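Grikora 222 AIS Transponder, Class B

Ciltel part 222-B. Supplied with GPS antenna, power lead and mounting bracket.

The Grikora 222 is a Class B transponder for fishing boats, workboats and harbor launches. It sends the vessel's name, position, course and speed to other ships and to shore stations, and it receives the same from vessels in range. Boats that anchor or work near a busy shipping lane are its main users, along with small operators whose port now asks for a working AIS signal before it gives clearance.

The unit runs on 12 or 24 volt supplies. It has a sealed housing and can be mounted on a bulkhead or under a console. The display shows transmit status, satellite fix and the last alarm. All other settings are made from a laptop through the service port.

What it does

The 222 transmits your position at the intervals set for Class B equipment. The interval gets longer when the vessel is at anchor or moving slowly. Received targets go out over the data port to a chart plotter.

An anchor watch is built in. Set the swing radius in the menu, and the alarm sounds if the vessel leaves the circle. The radius can be changed without lifting the watch, so there is no need to start over when more chain goes out.

The internal log holds 2,000 position entries. When it is full, the oldest entries are overwritten. Each entry carries time, position, speed and transmit status. Owners who have been asked by a port office where they were anchored on a certain night can export the log as a text file and hand it over. The file can't be edited on the unit.

Vessel details

Every transponder must be programmed with the vessel's MMSI number before it will transmit. Ciltel can do this before shipping if you send a copy of the radio license with your order. The name on the license and the name on the order form have to match. If the vessel has been sold or its registry has changed, get the new license first. A unit that has already been programmed has to come back to us for the number to be cleared.
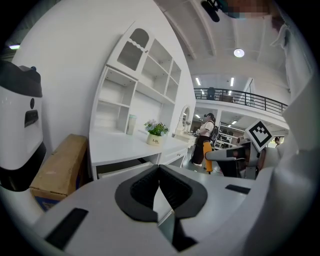

Can I turn the transmitter off while I'm in port?

The silent mode switch stops transmission and leaves the receiver running. Rules on when it may be used differ from one port to the next, so check with the harbor office. The log records each time silent mode goes on or off.

Installation

Mount the GPS antenna with a clear view of the sky, away from radar and satellite domes. The VHF antenna is not included. It can be a dedicated antenna, or the existing one can be shared through the Vornholm splitter listed under accessories. Keep the transponder away from the magnetic compass and check the compass again after the unit is fitted.

Connect the power lead through a fuse. After switching on, allow a few minutes for the first satellite fix. The status light turns green when the unit is transmitting. An amber light that stays on usually means the MMSI number is missing or the antenna is not connected properly.

Accessories

Vornholm antenna splitter
GPS antenna extension cable
External alarm buzzer
Replacement power lead with fuse holder
Flush mounting frame

Software

Version 23 is the current release, dated October 1, 2020. It corrects a fault in which the anchor alarm could stay silent after a brief loss of power. Units shipped before September should be updated. Run the updater from a laptop with the vessel tied up, and do not disconnect the power until the display restarts.

Orders and service

More than 2,000 units are in service. Fleet orders are handled by Cleiton Leite at the Ciltel sales desk. Repairs go to the Barbosa workshop. Please write the serial number on the outside of the package and enclose a short note describing the fault.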